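Budgeting for the second arm

3 min read

I said in July that I would write up how the money side of this works, so I am doing it now while the spreadsheet is still open.
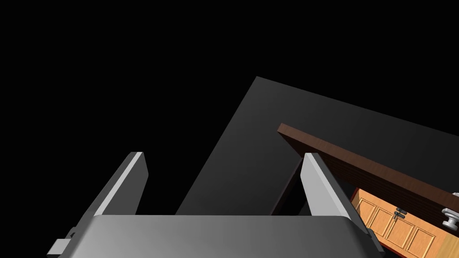

The plan for next year is a second arm for the shop, mainly for opening and closing cabinet doors during hinge and latch tests. We do that by hand now and it is slow. Before asking for the money I wanted to know three things: whether a parallel gripper can get hold of the hardware we use, how much floor the cell needs, and what the whole thing costs after the extras.

The first one I have been working on in simulation, mostly in the evenings. It costs me time and nothing else. A wrist view is the most useful one for this, as you see right away when a finger is going to hit the door before it reaches the knob. I don't trust the sim for grip force. For reach and clearance it has been good enough to rule things out, and it ruled out the short fingers I was going to order.

I got quotes from Sidorberg and Roltano. The arms are close enough on paper that I stopped comparing them. The gripper is where they differ. Roltano includes one with fixed fingers. Sidorberg sells it separately, but the fingers unbolt, and a spare set is $733. I put two sets in the budget. Fingers get bent, and waiting on a replacement means the cell sits there.

Things I left out of my first draft and had to add:

Mounting plate and stand. I assumed we could use the old bench. It flexes too much.

Cables and a longer umbilical.

Guarding. Get this quoted early. Ours came to some 3,000 dollars and changed the order of everything else on the list.

Training days. Fontes, who would do the install, charges for these by the day and has a minimum of two.

Software renewal. The first year is included with the arm, so it is easy to forget it for the second.

I looked at leasing through Kando as well. The monthly payment was fine, but the term was longer than I want to commit to for a test cell that might change jobs. If this were going on a production line I would probably lease.

Lead time is 7 weeks from the order on the arm and longer on the guarding, so the guarding order goes in first. I still need a firm number for the electrical work. The electrician is coming Monday and I will update the sheet after that.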